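About Murance

Murance is a sexual health information service run from offices in Rimari. We publish plain-language reference pages on anatomy, arousal, contraception, pelvic pain and testing. The site holds 200 pages, 43 of them also available in print for clinics and student health centers.

Each page is drafted by a staff writer and checked by a clinician who works in the field concerned. Pages are reviewed again in September of every year. Claims that can't be traced to published research are removed at that point.

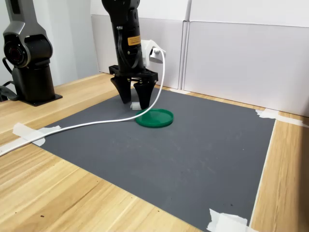 Print editions are produced by Pešek, which has handled our layout and binding for 9 years. The leaflets use a fixed grid, one typeface and two sizes of heading. Warnings and dosage limits go in a label panel of their own, small black type on orange-yellow, the same pairing as the label on the black arm in the photo. Body text is never set below 10 point.

Murance does not diagnose, prescribe or sell products. Questions sent through the contact form are answered in general terms only. Senders' names are not stored.

Our teaching material for schools is issued separately under the name Poro. Orders are accepted from schools and district offices.

Page last revised Wednesday, October 14, 2026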